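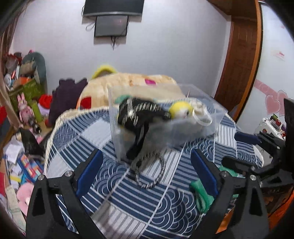
One Clear Bin at a Time

If you came to our December evening at Sosa House, you'll remember how the talk went straight past closets and garages and landed on the small stuff: the hair ties, the cords, the little plush animals that end up on top of the bed because they have no other place to be. Tsutomu Ueda has been getting members through exactly this for years, and his advice is so gentle that I wanted to pass it along (with my own additions, I'm afraid, as I can never leave well enough alone).

Start with a see-through plastic bin and put it right on the bedspread. Fold anything with a long strap in first, along one side, and let the soft toys sit next to it. Loops and bracelets go in last, or they slide to the bottom and you'll be fishing for them until spring!

Set a timer for 20 minutes and stop when it rings, even if the bed still looks like a rummage sale. Mine did, the first two evenings.

We have 41 bins left in the hall cupboard at Sosa House, free to any member who would like one. Please bring a bag to carry yours home in.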